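## Running the board demo on open day

Set the gray board in front of the metal wall before visitors arrive. Run the arm 5 times at low speed. Keep people 150 cm back – tape on the floor works well.

Start with the blue part at the right side of the board.
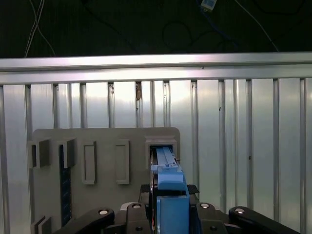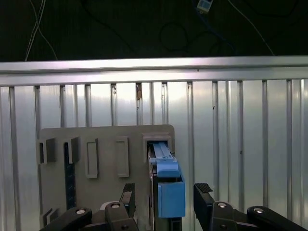

*Written by Pieter Coppens, Skosex workshop, 8 March 2026*

Let groups of four watch one full run, then take questions. Press stop before anyone steps past the tape. Jarlath Brennan has the spare pads for May.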